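Website Migration and Redirects: Frequently Asked Questions

Last updated 7 Aug 2018

These answers cover the questions that reach the Postutis support desk most often when a client moves a site to a new domain, a new content system, or a new address structure. They apply to all hosting plans except Denham Basic, where redirect rules are set by the server and cannot be edited by the client.

What counts as a migration?

Any change that alters the addresses of existing pages. Moving from http to https is a migration. So is dropping "www", changing the folder names of a product catalog, or merging two sites into one. A new color scheme or a new logo is not, provided the addresses stay the same.

Which redirect type should I use?

Use a 301 for a permanent move. A 302 tells browsers and search engines that the move is temporary and that the old address should be kept on file. Use it only when the old page is coming back. Redirects done with a meta refresh or with a script are slower to process and are not supported in our import tool.

Can I redirect everything to the home page?

You can, but you should not. A visitor who followed a link to a page on pipe fittings does not want the home page, and search engines often treat such a redirect as a missing page. Map each old address to the closest matching new one. If no match exists, let the old address return a 404 or a 410.

How do I build the redirect map?

Export the list of addresses from the old site before it is taken offline. Add the landing pages from your analytics account and the addresses from your old sitemap. Remove duplicates. Put the old address in the first column and the new address in the second, one pair per line, and save the file as CSV in UTF-8. The import tool accepts up to 2000 lines per file. Larger maps must be split.

What is a redirect chain?

A chain is formed when address A redirects to B and B redirects to C. Each step adds loading time, and crawlers may stop before the end. Our tool rejects any map with a chain longer than 3 steps and flags shorter ones with a warning. To clear a warning, point A straight at C.

Do upper and lower case matter?

Yes, in the path. /Catalog and /catalog are two different addresses on our servers. Domain names are not case sensitive. Trailing slashes are handled by a separate setting under Addresses > Normalize, which is off by default.

How long should redirects stay in place?

At least one year. We suggest keeping them for as long as you own the old domain. They take up very little space and do not slow the site in normal use.

My rankings dropped after the move. Is something broken?

Not always. Some movement is normal while pages are crawled again. Check the following before opening a ticket:

The old addresses return a 301 and the new ones return a 200.
The robots.txt file from the staging site was not copied to the live site.
No page carries a leftover noindex tag.
Canonical tags name the new address.
Internal links point to the new pages directly and do not pass through a redirect.

The second item accounts for most of the tickets we received in March.

Should I submit a new sitemap?

Yes. Submit the new one on the day of the move. The old sitemap can stay available for a few weeks so that crawlers find the redirects sooner.

What about image addresses?

Images have addresses too, and image search can send a fair share of visits to shops and catalogs. Include image files in the map if their folder or file names change. Keep file names short, in lower case, with hyphens between words. Files over 200 KB are listed in the import report but are not blocked.

Does the import tool keep alt text?

It does if the alt text is stored with the page. Alt text stored in a gallery plugin has to be exported separately. The Cifuentes gallery format and the Plitstead format are both read. Captions follow the same rule.

How do I test a gallery after the import?

Open the gallery page on the new site, confirm that the files load in the right order, then request each old image address and check for a single 301.

Play kitchen gallery, three files: 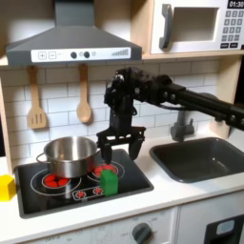
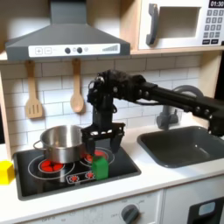
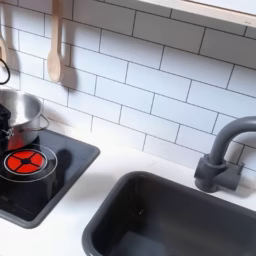 Comment from Plitstead: the single 301 check fails for us when the CDN is switched on, as the CDN adds its own redirect from http to https first. We had to put the https version of the old address in column one as well. After 5 test files came back clean we ran the full map, and the chain warnings were gone from the report.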